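[knit-list] Re: Wool sweater felted a little at the cuffs
November – posted by Kļaviņa
Print this message | E-mail this message

Hello all,

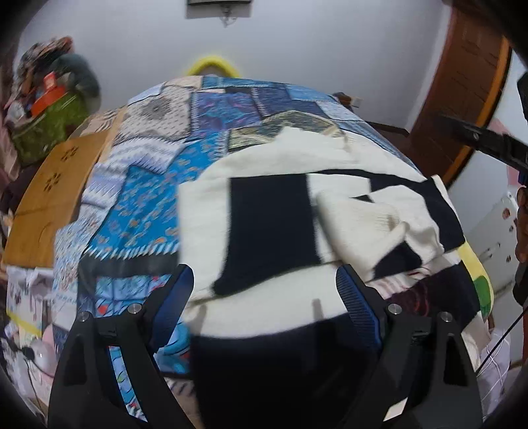

Can a wool sweater go in the machine if the label says hand wash? Only if your machine has a real wool program and you are ready to lose the sweater. I still wash mine in the sink.

On the 3rd floor in Clirkmont, where I live now, the water is very hard, so I put a spoon of vinegar in the last rinse. The wool feels softer after this.

Hetitska wrote:
> I washed my gray cardigan at 20 degrees and the cuffs became
> thick and short. The yarn is Zutovik, 145 meters per ball, no
> superwash. Is there any way back? I have 2 balls left.

I am sorry about your cuffs. Full felting does not go back, but if you still see the stitches, you can try this: soak the cuffs in cool water with hair conditioner, then pull gently by hand, a little in each direction, and pin them to a towel. Leave them until the next day.

If it does not help, cut the cuffs off above the felted part, pick up the stitches and knit new ones downward. Two balls are enough – I did both sleeves with less. Please wash a small swatch of the new yarn first, it may be brighter than the old.

Does anybody on the list know a good wool soap without lavender?

Kļaviņa

This site uses cookies to keep you signed in to the archive. Accept | Settings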